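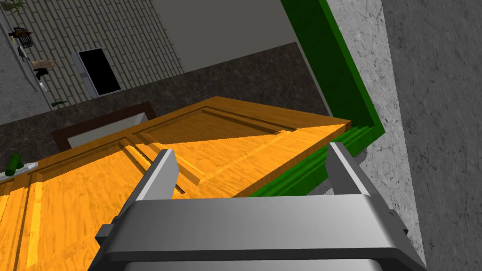
Plidau Door Oil, satin, 875 ml

Item code 2215
Sold by Nonbridge
Shades: Clear, Modise (amber), Eltimeo (dark brown)

Plidau is a satin oil for interior wooden doors, with or without panels. It soaks into bare or previously oiled wood and leaves a low sheen. It can be used on frames and skirting too, provided they are bare wood. It will not take on paint, varnish or foil-faced doors, so any old coating has to come off first.

One tin is enough for both faces of a standard door with 2 coats. Very dry or old wood takes more, and the first coat always uses most of it.

Preparing the door

Take the door off its hinges if you can and lay it flat on padded trestles. Oil runs on an upright door, mostly at the bottom corners of the panels where you don't notice it until it has gone tacky. Remove the handle, the latch plate and the keyhole cover. Masking tape around a handle is not as good as removing it.

Sand along the grain with 120 grit, then 180. Fold the paper for the mouldings and don't press hard on the edges. Vacuum the grooves, then wipe everything down with a lint-free cloth. Leave white spirit alone unless the wood is greasy.

Test the shade on the top edge of the door. Modise comes up stronger on pine than it does on the shade card, and Eltimeo can look almost black on walnut.

Putting it on

Stir the tin from the bottom. Do the grooves first with a small brush, then the panels, then the cross rails and last the long uprights - always finishing with the grain. After 15 minutes wipe off whatever has not soaked in. Oil left standing in the grooves stays sticky for days.

Leave 12 hours between coats with a window open. Turn the door over only when the first face is dry to the touch. The top and bottom edges need oil as well, as bare end grain takes up damp and the door may start to stick in summer.

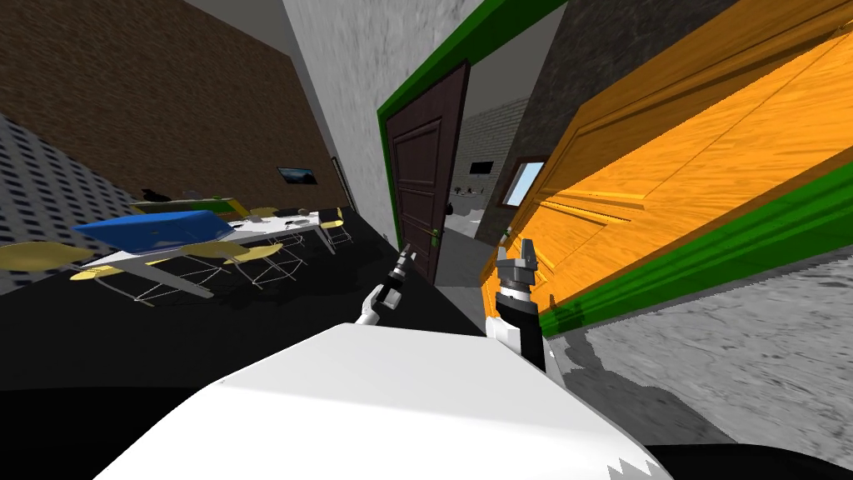 Can I oil a door without taking it down?
You can, but use less oil and work from the top down in small sections. Wedge the door so it can't swing shut, tape the frame, and check for runs every few minutes. The bottom edge will have to wait until the door next comes off.

Will it change the colour of my door?
Clear darkens bare wood slightly, much as a wet cloth does. Modise and Eltimeo contain pigment and will change it more.

Cleaning and upkeep

Dust with a dry cloth. For finger marks near the handle use warm water with a drop of washing-up liquid, wring the cloth out well and dry the door afterwards. Worn patches can be touched in with a thin wipe of the same shade. There is no need to strip the whole door.

Safety

Cloths soaked in oil can catch fire by themselves. Lay them out flat outdoors to dry, or put them in a bucket of water, before throwing them away. Keep the tin upright, closed and away from children.

Customer comments

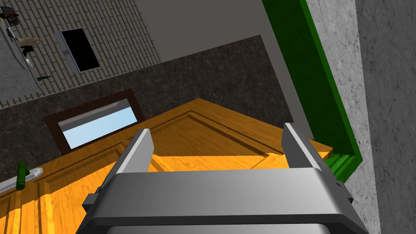
Bongani Sithole writes: Used Clear on the bedroom doors in June and Modise on the hall side. Goes on easily and the smell went after two days. I didn't wipe the grooves well enough on the first door and had to go back over it with a rag and a bit of fresh oil. The lid is hard to get back on once the rim is full.

Kgomotso Tshabalala writes: Good colour, but I would like a smaller tin for touching up. Had half of mine left and it had skinned over by the next year.

Reply from Nonbridge: Thank you both. A smaller size is not planned at present. Wipe the rim before closing and pour leftover oil into a smaller jar with a tight lid, filled to the top and clearly labelled - it keeps much better without air above it.

Page updated 26 September 2019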